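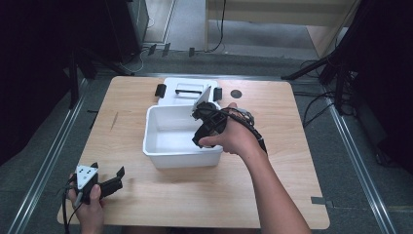 *Hand-held grippers at the storage box, with the lid open.*

# The Pad That Let Go

The fault at Plarex first showed up as a number. In January the team logged 3000 demonstrations of simple household jobs, most of them opening, filling and closing a plastic box. When Viera Lukáč sorted the results, 393 had been marked as bad grasps. The month before, the count was 102.

The people doing the work had not changed, and neither had the box. Operators wear a gripper on each hand and work at a low table while the tools record what the jaws do. A robot arm is later trained on those recordings. If the jaws slip, the arm learns from the slip.

Lukáč first suspected the software. Igor Štěpánek spent nine days checking the timing between the left and right units and found nothing wrong. Then Branislav Vlček ran his thumb along a finger tip and felt the covering move. 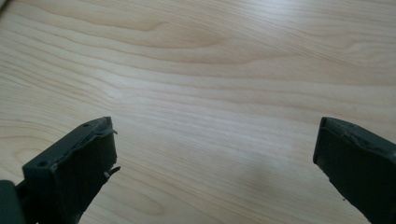
**Plarex Hand Tools Group**

The covering on the finger tips is a thin dark layer meant to give the jaws some bite. Along the upper edge of the left finger it has a ragged, frayed rim that curls outward at one corner. The right finger is rough and slightly lifted along its upper surface. With the jaws open over a bare table, neither looks like much of a problem.

On a smooth plastic lid it was. Vlček tested one worn pair against a new pair, 300 closings each, and the worn pair lost the lid far more often. It also lost it late, after the lid had started to swing, and twice the lid came down on an operator's fingers. Yvonne Fothergill, who handles safety at the site, had both cases written up as minor injuries. She also stopped all two-handed lid work until the tips were replaced.

The supplier, Dolance, traced the trouble to a change of adhesive. Marek Charvát of the test lab Michalík confirmed that the new glue softened with skin oil and repeated wiping. Plarex had been wiping the tips at every shift change.

Replacement tips are now held on with screws as well as glue. Operators check both edges before each session and pull any finger with a raised rim. The bad recordings were removed from the training set, and Lukáč's group is collecting them again, starting with the lid.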